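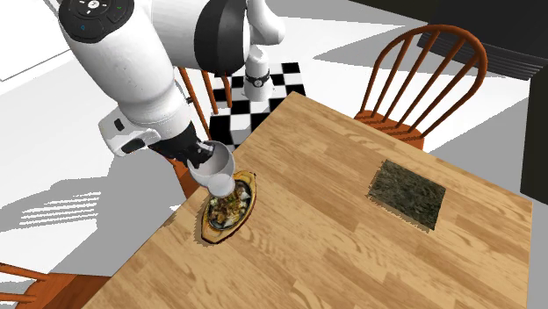 Clinier 餐桌场景渲染图，夹爪夹住杯子，杯口朝右上方

发件人：Verna Lyons
收件人：Zarnstead 机器人社讨论列表
主题：回复：[机器人社] 餐桌任务的碰撞体和成功判定

各位好：

Everett 的邮件我看了两遍，把能回答的都写在下面，原文按段引用。没有引用的部分我没有意见，照他说的做就行。

先说结论：杯子的碰撞体要换，成功判定要改，木纹和椅子这类东西暂时不动。Brollness 的提交窗口在四月，现在改判定还来得及，再晚就要和训练抢机器了。

在 Everett Hutchins 的邮件中写道：
> 我昨晚把餐桌场景的回放跑完了，一共 1610 条。脚本标成功的里面，我
> 抽着看了一部分，有一类明显不对：杯子还夹在手里，但因为杯子中心点的
> 投影落在目标区域内，脚本就给了成功。我觉得判定条件太松。Verna 你当
> 时写这一段的时候，是不是默认夹爪会先松开？

是，我当时默认了。判定脚本最早是给积木写的，积木任务里控制器到最后一步一定会发松开指令，所以我只查了位置，没查夹爪状态。换成杯子以后，策略是学出来的，最后一步它可以选择不松，脚本就漏了。

邮件开头那张渲染图可以对照着看。杯子的底座在画面上压着铁板盘的上半边，可是单看画面分不出底座和盘子到底有没有接触，从别的机位看也许隔着一段距离。这种姿态靠二维投影判断一定会出错，得查接触。

我打算把判定改成下面这样，按顺序检查，前面的不过就不看后面的：

一、夹爪开度大于阈值，且夹爪的两个指面与杯子都没有接触。
二、杯子的底座与桌面有接触，与盘子没有接触。
三、杯子的竖直轴与世界坐标竖直轴的夹角小于阈值。
四、杯子的线速度和角速度都低于阈值，并且连续保持 2 秒。
五、杯子底座中心在目标区域内。

第二条里“与盘子没有接触”是新加的。任务说明写的是把杯子放到桌上，放到盘子里不算。以前的脚本把桌面和桌面上的物体放在一个组里，所以杯子立在盘边也会过。

第三条的阈值我先沿用积木任务里的，如果 Aminu 觉得杯子需要更严，请直接改配置文件，改完在提交说明里写一句。

> 第二个问题是碰撞体。杯子现在用的是整体凸包，杯口等于被封上了。夹爪
> 的手指伸不进去，只能从外面夹。可是在渲染里看，手指有时候是伸到杯口
> 里面的，我不知道这是穿模还是换过模型。

模型换过，但只换到了我的分支上。主分支还是凸包。我的分支用的是分块的凸分解，杯壁是一圈小块，杯口是空的，手指可以进去。上面那张图是我的分支渲染出来的，夹爪从左侧夹住杯口边缘，手指伸进杯口并且抵着杯沿左边，这在凸包版本里做不到。

所以你在主分支上回放我这边录的轨迹，夹爪会在杯口外面被弹开，或者物理引擎硬把两者推开，杯子飞出去。你看到的“杯子突然弹走”应该就是这么来的。请先不要用主分支的回放结果去筛数据。

分块的代价是慢。我在社团那台机器上测过，接触对变多以后，单步时间明显变长。Wendell 之前问过能不能把杯子的底座和杯柱合成一块，只把杯碗分块，我觉得可以，底座反正不需要空腔。Wendell，这件事交给你可以吗？做完以后跑一遍抓取测试，四个初始朝向都要跑，不能只跑默认朝向。

> 第三，铁板盘。盘子是木托加铁板加食物，现在好像整个是一个刚体，质量
> 写的是模型自带的默认值。杯子碰到盘子的时候，盘子基本不动。要不要改？

要改，但优先级排在后面。盘子的木托是船形的，两头尖，现在的碰撞体是一个盒子，四个角比看到的大出一截。杯子从斜上方靠近的时候，经常在看起来还没碰到盘子的位置就有接触力了。加了“与盘子没有接触”这一条以后，这个误差会直接影响成功率，所以盘子的碰撞体这次一起换，质量可以等下一轮。

食物不单独做物理。铁板里那些肉块和配菜都是网格的一部分，我们不模拟它们滚动，评测也不查。Roscoe 上次开会提过要不要把食物做成单独的小物体，我的意见是不做，至少这次不做。比赛任务说明里没有一条要求处理食物，做了只会让仿真更慢。

> 第四，右边那片深绿色的东西是干什么的？我以为是海苔，放在那里会不会
> 影响抓取？

是干扰物。我们每个场景从物体库里抽一件和任务无关的东西放在桌上，让策略不要见到什么抓什么。它这次抽到的是那张方片，离盘子比较远，中间的桌面是空的。方片几乎没有厚度，碰撞体是一个很扁的盒子，杯子如果放在它上面，会有轻微抖动，速度那一条可能一直过不了。我不打算专门修这个，把采样时目标区域和干扰物的最小间距调大就可以，代码里已经有这个参数，默认值是零，我不记得当时为什么设成零了。

> 第五，随机化。桌面纹理、机位和光照都在变，但是椅子好像一直是那一款。

椅子是故意固定的。我们手上能用的椅子模型只有弓形靠背这一款面数合适，其他的要么没有碰撞体，要么面数太高。位置会变，样式不变。桌面纹理现在是拼木条的那一组，带节疤的纹理有人反映太花，视觉编码器在上面的表现确实差一点，不过我认为应该留着，比赛的测试场景不归我们定。

阴影的问题我顺便说一下。地面上有些阴影偏硬，盘子旁边的阴影边缘也是锯齿状的，这是渲染设置里阴影贴图分辨率太低造成的。Aminu 试过把分辨率提高一档，渲染时间变长，成功率没有看出差别。所以训练用低的，给报告出图的时候用高的。这次附的图是训练设置，没有重新渲染。

> 最后，数据要不要重录？如果判定改了，之前标成功的有一部分会变成失败，
> 我不想在报告里写一个后面要改的数字。

不用重录，用新脚本重新标注就够了。轨迹里存了每一步的关节角和物体位姿，接触信息没有存，但是可以在我的分支上按位姿重算接触。要注意不能按动作重新推一遍物理，那样会走偏，要直接把位姿写进去再查接触。

盘子的碰撞体换掉以后，位姿也许会有轻微穿插，尤其是杯子曾经靠着盘子边的那些。重新标注时如果第一步就检测到较深的穿插，脚本会单独打一个标记，这种的先不算成功也不算失败，人看过再定。

报告里的数字等重新标注之后再填。Mahrous 那边的表格请先空着，不要填旧数字，也不要填预估的。上个学期我们就是先填了预估值，后来忘了换，评审问起来很被动。

评测的规模我建议这样：改动合并以后，先用固定随机种子跑 1000 次，种子列表放进仓库，以后每次对比都用同一份。每次运行存最后一帧和最后一段接触记录，不存全程视频，硬盘不够。失败的可以按种子重跑再录视频。

下面是分工，有困难请直接在列表里回，不要私下发给我，别人也需要知道进度。

Wendell Fitzsimmons：杯子底座和杯柱合并，杯碗保留分块。四个初始朝向的抓取测试。

Aminu Akpan：成功判定脚本。我先提交一版草稿，Aminu 负责补测试。至少要有这几种用例：杯子还在手里、杯子立在盘子上、杯子躺在桌上、杯子立在目标区域边界上。每一种都要有应该通过和应该不通过的样本，如果某一种不存在应该通过的样本，就在注释里写明。

Roscoe Tillman：盘子的碰撞体。船形木托用分块就可以，不用太细，四周误差控制在手指厚度以内。铁板和食物合成一块，高度取食物最高的地方。

Everett Hutchins：重新标注。等 Wendell 和 Roscoe 的改动进了我的分支再开始，早跑没有意义，会跑两遍。

我自己：判定脚本草稿、干扰物间距参数、合并到主分支。主分支合并之前我会在列表里发一封通知，收到通知以后请把本地缓存的网格删掉再拉取。网格缓存是按文件名查的，不是按内容，文件名没变它就不会更新，之前已经有人因为这个查了一个下午。

关于机器使用：社团活动室那台工作站白天优先给一年级的入门课用，晚上 7 点以后给我们。跑长任务请在门口的本子上登记，写清楚预计什么时候结束。跑完把进程关掉，显存占着不放的话，第二天上课的人开不了仿真器。

还有一件和上面无关的事。有几位新同学在列表里问，没有接触过真机能不能参加餐桌任务组。可以。这一轮全部在仿真里做，需要会一点 Python，能看懂位姿和坐标变换就行。仓库的 docs 目录下有一份安装说明，是去年写的，里面 Clinier 的版本号已经旧了，以 requirements 文件里的为准。谁照着装的时候发现哪一步不对，顺手改掉提交上来，我来审。

坐标系再提醒一次：物体位姿一律存世界坐标，原点在桌面中心，机器人底座的位姿单独存。底座下面那块黑白格地垫只是视觉模型，没有碰撞体，不要拿它的格子去量距离，它的贴图会跟着缩放。上周的讨论里有人用格子数估底座到桌边的距离，得出来的数和配置里对不上，原因就在这里。

Everett 原邮件最后还有一段，是问相机的，我也一起回了：

> 另外，机位现在是斜着看桌子，桌角朝上。能不能加一个正对桌边的固定机
> 位？看回放的时候方便判断左右。

可以加，但只用于回放，不进训练数据。训练的机位继续随机，桌子在画面里转到什么角度都有可能，策略应该能应付。我会加一个叫 review 的机位，正对桌子长边，略微俯视。它的名字不要改，回放脚本里是写死的。如果觉得被机械臂挡得太多，可以告诉我往哪边挪，挪的时候我只改位置。

草稿今晚 10 点前推到我的分支上，分支名和上次一样。

Verna Lyons
Zarnstead 机器人社 仿真组

--
本邮件发往 Zarnstead 机器人社讨论列表，回复默认发给全体成员。
退订请发空邮件至列表地址，主题写“退订”。
附件超过列表上限会被自动剥离，请把模型文件放到仓库，不要随邮件发送。

同主题的上一封：[机器人社] 餐桌任务的碰撞体和成功判定（Everett Hutchins）
同主题的下一封：回复：[机器人社] 餐桌任务的碰撞体和成功判定（Wendell Fitzsimmons）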